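My doctor switched my blood pressure pill in September, and I have logged a reading every morning since. The first was 152 over 94.
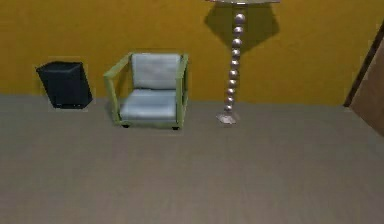 One reading means little. The cuff, the arm position and a full bladder can each move the top number.

- Sit for five minutes first.
- Take two readings and average them.

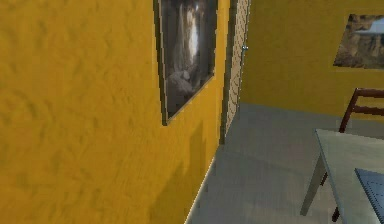 ## The trial

The paper Olumide Usman sent me had 2,101 subjects. The average drop was 6 points - less than my own day-to-day spread.

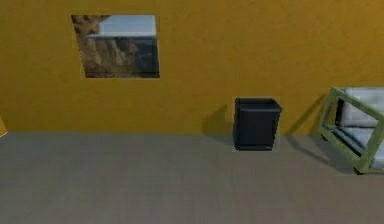

*Yellow wall with the landscape picture.*

I would want to see the dropouts by dose.

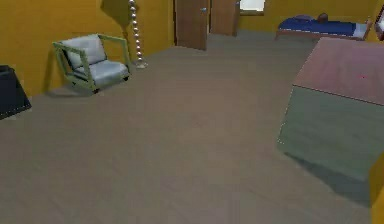 The 25 mg arm lost the most people, and the paper gives that one line.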